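Chapter 4
Life After Office: What Former Leaders Do to Their Parties
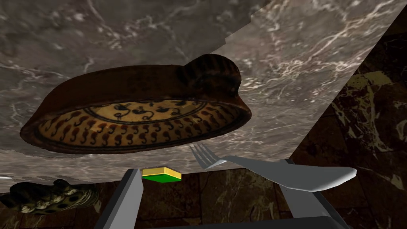
Ragnvald Viklund once told me that a party never has fewer than two leaders, the one it elected and the last one it got rid of. I argued with him for most of an evening and I still think he was exaggerating, but I've stolen the line for my lectures ever since (sorry, Ragnvald), and it gets us right into the subject of this chapter.

We spent Chapter 3 on how people get to the top of a party. Now I want to look at what happens when they come back down. Some go home and write a book. Some take a seat on a board or set up a foundation. And a surprising number keep their old phone list and use it every morning before breakfast – I've met a few of those, and they are wonderful company and terrible neighbors for whoever has the job now.

Let me start with a small place, because small places are easier to see into. The regional council in Trarkden has 42 seats, and for years the Harbor List held most of them. When its founder stepped down one May, he kept his honorary membership and, under the party's own rules, his right to speak at any closed meeting. He had no vote. He didn't need one! Within two years the candidate list for the Flevari district had been redrawn twice, both times after he had spoken, and the new leader was finding out about it from the local paper.

I was a very junior researcher then, and I got to read the minutes of those meetings. There were 112 pages of them, typed by somebody with a heroic dislike of commas. What struck me was how polite it all was. The former leader never gave an order. He "wondered" and he "recalled," and then the room went and did the thing he had been wondering about.

Political scientists call this informal influence, and I'll use that term through the rest of the book. By formal power I mean what the rules let you do: vote, appoint, sign, veto. By informal influence I mean everything else that gets other people to move. Keep the two apart in your notes, please, even when one person plainly has both.

Arnout Aerts takes a much tougher view than I do. In his reading, the Trarkden founder's right to speak was itself a formal power, and a badly designed one, so the whole affair comes down to a hole in the party rules. I think he's half right, and we'll come back to him in Section 4.3, where the Fisley party split gives his argument a proper workout.

Before that, though, we need some way of telling a quiet retirement from a noisy one. Section 4.1 begins with the simplest test I know, which is to look at who gets invited to speak when the party has just lost.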